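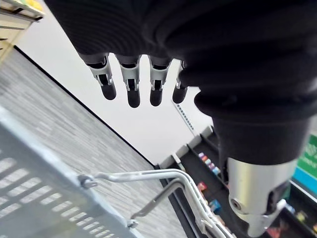 Four fingers, black fingertips and a knitted covering.

I gave up my car in January, and the thing I miss least is the big weekly shop. I used to drive out to the Prollside superstore, fill the trunk, get home and find I'd bought three jars of mustard and nothing for dinner. Now I walk to the little grocery at the end of Cáceres Street most evenings, usually a bit before six, and buy whatever I can carry home in one hand.

My friend Mimoza Golob thinks this is madness. She has two teenagers and a chest freezer, so fair enough! But she came along with me once, and we spent ten minutes by the tomatoes talking to Nilton Cárdenas, who runs the place and has strong views on tomatoes (never in the fridge, and don't squeeze them in front of him). She went home with a bag of them and a bunch of dill she hadn't planned on.

I did wonder about the money. Small stores cost more per item, everyone knows that, and my olive oil is a scandal. So I kept my receipts for five months and added them up one wet afternoon at the kitchen table. The total came to $2,639, and my old bank statements for the same stretch of last year were a little higher, before gas. I think it's the lettuce. I used to throw out so much lettuce.
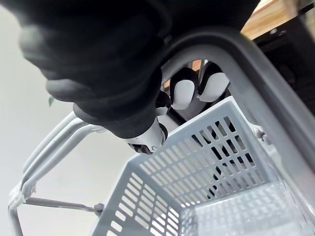
The other change is that I cook differently. I'll see leeks and think, okay, leeks it is, and text my neighbor Bereket Gebru to ask if he has cream. He usually does. In return he gets soup, and his opinion of my soup, which he delivers on the stairs with the bowl still in his hand.

There are bad nights, of course. Rain is miserable, cat litter is heavy, and once I got there at closing time and had crackers and a pear for supper. I still order the boring stuff online every couple of months - detergent, rice, the litter. But everything else comes home on foot, and I've learned to buy the small milk. Tonight it's eggs and whatever greens Nilton has left.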